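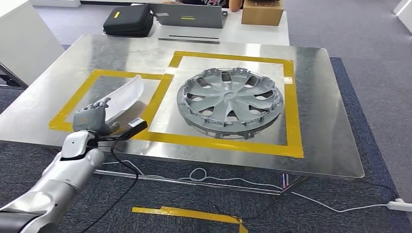
图1:不锈钢台面,黄色胶带框出两个方区,右侧方区内平放一只灰色塑料轮毂盖。

Nornwood 台面摆放记录 说明文件

先说结论,省得有人白下载:这份数据适合研究“塑料件在金属台面上怎么摆、怎么归位”,不适合拿来证明任何更大的东西。我们自己对里面的几项约定也有保留,下面逐条写。

内容概况

共 122 段记录,每段配一行文字说明,最长可达 80 秒。主要物件是汽车轮毂盖,另有若干弧形的白色半透明塑料件。轮毂盖来自 Lollton 仓库的退货箱,型号混杂,原包装大多不在了。白色件在清单里写作“弧形罩片”,这个名字是录入时随手起的,它原本装在什么地方,清单上没有,我们也没查到。请不要根据名字推断用途。

台面

不锈钢桌,拉丝面,下有金属框架和横梁。桌面有擦痕和污印,还会反射顶灯。曾有人提议铺一层灰色垫布,后来没有采用,理由是“更接近真实工位”。这个理由我不太信服。真实工位也有铺垫布的,而反光确实给分割标注添了不少麻烦,灰色塑料放在灰亮的钢面上,边缘常常要放大了才能描准。

胶带方区

左区较小,靠近桌面左侧;右区较大。两个方区并没有分开,右区的左上角一带与左区有少许重叠。标注时请以胶带外沿为界。重叠的那一小块,第一版手册规定算右区,第二版又改成“看物件主体落在哪边”。什么叫主体,手册没有定义。因此凡是用到“所在方区”字段的统计,建议先把压线的样本单独拿出来看一遍再说。

摆放约定

1. 轮毂盖放右区,平放,正面朝上。
2. 弧形件放左区,方向不限。
3. 弧形件离开台面时,“状态”填“提起”,所在方区按它下方的位置填写。
4. 轮毂盖的旋转角度不做要求,也不记录。

第 4 条值得多说一句。轮毂盖的辐条是弯的,从中间的小盖向外散开,辐条之间是椭圆形的孔,外圈还有一圈缺口和卡扣。这种东西转过几度,肉眼很难报准。早期表格里有“角度”一栏,两个人各填各的,差得离谱,后来整栏删掉了。如果你在旧版文件里见到这一栏,请当它不存在。

字段

编号:顺序号,中间有缺,不补。
物件:轮毂盖或弧形件。
所在方区:左、右、压线。
状态:在台面、提起、不明。
朝向:正面、背面、不适用。弧形件一律填“不适用”。
备注:自由文本,质量参差。

“朝向”字段看着最干净,其实没什么信息量,因为约定里已经要求轮毂盖正面朝上,填“背面”的只有几处违反约定的样本。拿它训练分类器,分数会很好看,意义不大。

已知问题

有 13 段的文字说明与物件对不上,多半是复制上一行时忘了改。目前只加了标记,没有修正。

“不明”状态用得太随意。有的是看不清,有的是标注的人懒得判断,两种情况混在一个值里,已经分不开了。

孔洞的处理前后不一致。一部分轮廓把椭圆孔挖掉,露出的台面归台面;另一部分只描外圈,连孔一起算作轮毂盖。计算面积的人务必先查“备注”里有没有“已挖孔”三个字。没有这三个字也不代表没挖。

弧形件半透明,光线不同时边缘深浅不一,轮廓只能算大致可用。

关于一致性检查

Brolix 工具自带的检查脚本会给出一个总分,我们没有写进本文件。它只比较外接框,对带孔的物件几乎没有区分能力,两种描法都能过关。Ngcobo 分支改写过一版,能分别检查孔洞,但只跑过其中 50 段,样本也是按编号从头取的,没有随机抽。结果可以参考,不要引用。

不建议的用途

估计轮毂盖的实际尺寸:没有标尺,胶带方区的边长也没有登记。
识别车型或配件型号:没有可靠的型号标签。
推断装配关系:弧形件和轮毂盖摆在同一张桌上,不等于它们属于同一套零件。已经有使用者这样写过,请不要再写。

版本

当前为第二版,12月7日整理。第一版是6月的,方区规则不同,两版不要直接合并。编号在两版之间沿用,方区字段需要按新规则重填,旧值保留在备注末尾的括号里。

反馈请附编号和字段名。只写“标注有误”的,我们没法处理。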